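Two nights in Brirelbridge with the recorder museum

The tape museum in Brirelbridge is on the first floor of the old Akgül bakery, above a shop that sells door handles. The entrance is at the side, up a metal stair, and the sign is small enough that we walked past it twice. It holds reel-to-reel machines, cassette decks, studio tape and the paperwork that went with them. It opens at 10 and closes for lunch, which the website doesn't mention.

We went in January, by train from Arnberg with one change. Bus 29 from the station stops at the end of the road. Tickets are sold by the hour, and two hours was right for me. My son had seen enough after one and a half.

The first room is in date order. Labels give the year, tape width and running speeds, and for the later machines the noise figures as well. A Braruner portable from the local factory is open at the side so the belt path can be followed. I spent longer on this than on anything else. The capstan motor is mounted at an angle I have not seen elsewhere, and the label doesn't say why. 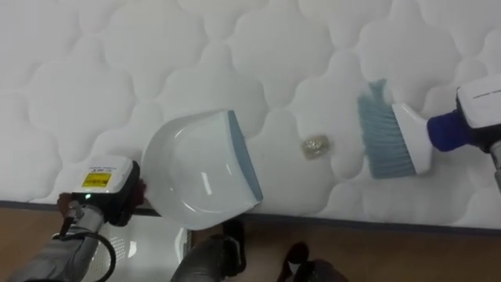

The second room is the tape store. It has 1,024 catalogued reels, most of them recorded at dances and weddings in the valley, and visitors can ask for any of the transferred ones at a listening desk. The catalogue is searchable by village, band or instrument. Searching by year works badly, as many boxes were never dated. I asked for a brass band and got 11 minutes of very good playing followed by a long argument over a taxi.

Saron Yilma runs the transfers and was at the desk when we visited. She bakes the sticky tapes at a low heat before playing them, cleans the heads between reels and records everything flat, with no noise reduction. Corrections are made later on a copy. She showed my son how to splice leader tape, and he now wants a splicing block.

A few practical points. The listening desk has two pairs of headphones, and one has a loose left channel, so take the pair nearer the window. There is no lift. Coats go on hooks by the stair. The café next door does soup until 2 and takes cards.

We stayed at a guest house by the river, plain and quiet, with a decent breakfast and a steep flight of steps to the top rooms. Dinner on both nights was at the station hotel – the fish was better than the pie.

Next time I would book a desk slot in advance and bring a list of village names, spelled the old way as well as the new. The catalogue uses both.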